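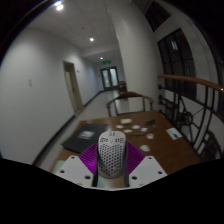 My mother could clear a dining table in the time it took the kettle to boil, and she did it while talking on the phone. I have been thinking about her a good deal this summer, as one company after another promises me a machine that will tidy up.

So I have been asking around. At Clorgate, a small outfit that builds arms for packing lines, the engineers were cheerful and wonderfully frank. Their arm can lift the same carton 720 times in a shift and never grumble. Ask it to put away a desk, though — the mouse, the pen, the odds and ends that gather on any flat surface — and it slows to a crawl. In their own trial, clearing 10 everyday things took around 59 minutes, and two of them ended up on the floor.
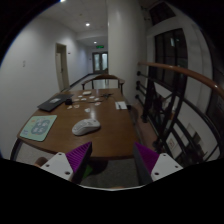

A mouse, a sheet of paper and a scattering of small pieces: easy work for a person, and a long afternoon for a machine.

Grip is only part of it. Soft, ribbed fingers have helped a lot, and a mouse is a friendly size to hold. Paper is another matter, and so is knowing what belongs in a drawer and what somebody left out on purpose. The folks at Clorgate hope to try again in January, with a smaller table.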